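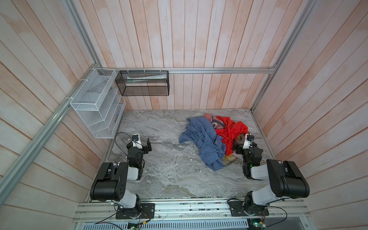 Re: [workshop-bots] Two-arm laundry cell, where I've got to

From: Thandeka Ngubane
Date: 2019-12-16

Hi Lungile, hi all,

On 'the cell', Lungile Shabalala wrote:
> Did you keep the extrusion for the walls in the end, or go with
> a plain box? And are you still starting with one garment at a
> time? Vusumuzi reckons a heap is asking for trouble.

Kept the extrusion! It runs along the top of the back wall and up the corners, with the pale planks behind it, and I'm so glad I did because I can hang things off it. The wire organiser and the grey mesh basket are both up on white zip ties (I did price up proper brackets, but they wanted over 340 for a set and I've got a whole bag of ties).

As for the heap, tell Vusumuzi he's right and I'm doing it anyway. Checked shirt, the shiny red thing, a dusty pink one, a stripy bit and something brown, all in a lump on the marble-pattern floor. The right arm has its fingers up against the red one there, with the left waiting its turn, gripper open. I wanted the wrist cameras to see proper creases and not one neat T-shirt.

Shiny fabric is the worst of it. Of my last 15 tries at picking up the red one, 7 held long enough to lift it clear. I've slowed the closing speed a bit and might try rubber sleeves on the fingers next, if Keabetswe still has that offcut from November?

Also, has anyone got a tidy way of running the cables? Mine loop up at the wrist and I keep thinking the left one will snag on a sleeve. Anathi, didn't you clip yours along the forearm on the Kurano build?

Cheers,
Thandeka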